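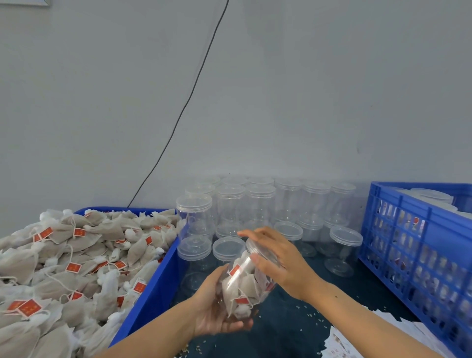 The Quiet Return of the Afternoon Break

Home | Features | Food & Drink | Subscribe

Offices in Fosham are setting aside time for tea again. The Davley Institute surveyed 78 employers in September, and 23 reported a fixed pause at mid-afternoon — most of them at three o'clock.

"Staff return to their desks in better spirits," said Yara Boutros, who directed the survey.

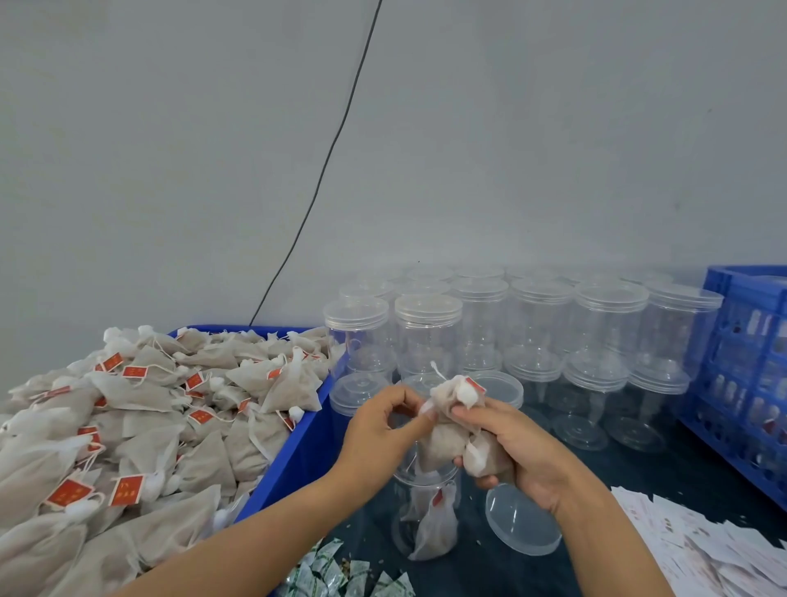 What Employers Provide

Kettles and cups are standard. Nine employers also supply the tea, chiefly in bags.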